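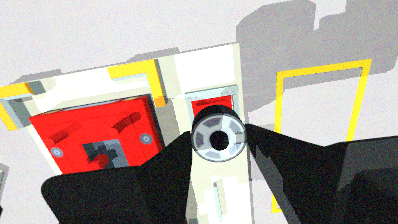 The Lundthorpe Regional Library Service invites expressions of interest from residents who wish to take part in the Prutel Valley Oral History Program. The program records the memories of people who lived or worked in the valley before the highway was realigned, and places those recordings in the public collection at the Pladness branch.

Expressions of interest close on June 30, 2024. Interviews begin in October.

## Who may take part

We are seeking 36 participants. You do not need to have been born in the valley, and you do not need to have held any particular position. The program is open to people who:

- lived in Pladness, Lundthorpe or the surrounding farms for at least seven years
- worked at the Nikolaidis cannery, on the railway, in the orchards or in a local shop, school or hospital
- are able to speak for up to two hours, with breaks as needed

Participants must be aged 40 or over. Interviews may be held in English, Greek or Italian. If you would prefer another language, please note this on the form and the Service will try to find an interviewer.

Members of the same family may each apply. They will be interviewed separately unless they ask to sit together.

## What is involved

Each participant will attend one preliminary conversation, by telephone or in person, and one recorded interview. The preliminary conversation is not recorded. It allows the interviewer to learn which years and places you remember best, and gives you the opportunity to name any subject you do not wish to discuss.

Recorded interviews are held in the local studies room at the Pladness branch. Home visits can be arranged for participants who have difficulty travelling. You are welcome to bring photographs, letters, pay slips or other small items to the interview. These will be copied on the day and returned to you before you leave — the Service does not accept original items under this program.

A written transcript will be posted to you following the interview. You will have 40 days to correct names, dates and spellings, or to ask that a passage be closed to the public for a set period. 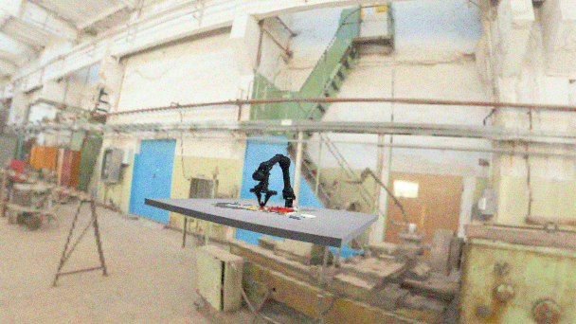

## Payment and expenses

Participants receive an honorarium of $120, paid by cheque or bank transfer once the transcript has been approved. Bus and train fares are reimbursed on presentation of a receipt. Those travelling by car may claim the standard kilometre rate.

## Consent and access

Before recording begins, you will be asked to sign a consent form setting out how the interview may be used. You keep copyright in your own words and grant the Service a licence to hold the recording and make it available for research and study. You may withdraw at any time before the transcript is approved, in which case the recording will be erased.

The existing collection holds 481 recordings, which may be heard at the Pladness branch during opening hours.

## How to apply

Forms are available at the front desk of every branch and may be returned there or by post, marked "Oral History Program". Staff can help you fill in the form if required. Late forms will be kept on file for any later round — they will not be considered for the October interviews.

All applicants will be notified in writing.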